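Galería - la cocinita de juguete, sala 401

5 de julio de 2022

Subo esto rápido que me lo están pidiendo desde el lunes. Es el rincón de comiditas que montamos con Kerstin Mühlbauer para el taller de Hikgate, con lo que había en los armarios y dos cajas que trajo Dörte Ostermann de su casa. De momento va una sola foto, las demás cuando me pasen la tarjeta.

Lo del fondo negro fue idea de Kerstin. Al principio no me convencía, pero los colores de los juguetes se ven mucho mejor que sobre el mantel de flores que teníamos en diciembre (ese mantel, a la basura ya). Las cortinas oscuras son las de siempre, las largas, que siguen pesando una barbaridad.

La cesta - color verde azulado, con ranuras en los lados y asa naranja. Dentro se quedó una bolita naranja, no sé de qué juego es. Si alguien la echa en falta que escriba.
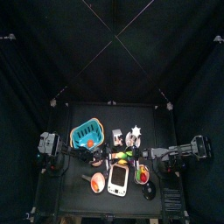 El resto de las cajas está etiquetado y guardado en el armario Torow, balda de abajo. Los platos grandes aparte, que si no se rayan. Kerstin quiere cambiar las etiquetas otra vez, a mi me da igual mientras se lean desde la puerta.

La tostadora - gris y blanca, pequeñita, al lado de la cesta. De pie, con las ranuras para arriba. Preguntaron dos personas dónde se compra: ni idea, venía en las cajas de Dörte. Ella cree que era de un lote de Hinrichs pero no lo jura.

El cuenco rosa - el más pequeño que tenemos, hacia el centro de la mesa. Me gusta mucho ese rosa. Había otro igual y no aparece, mirad en casa porfa.

La comidita - parte en el centro, parte en el cacito y en otro cuenco. Son piezas pequeñas, ojo los que vengais con hermanos pequeños. Después de cada sesión se lavan con agua y jabón, y se dejan secar sobre un trapo, nada de guardarlas mojadas.

Faltan por subir las fotos de las bolsas de tela y la del estante nuevo de Umico, que ya está montado (siete tornillos sobraron, no pregunteis).

Para recoger o traer cosas, hablad con Dörte, que tiene la llave. Yo esta semana no paso por la sala.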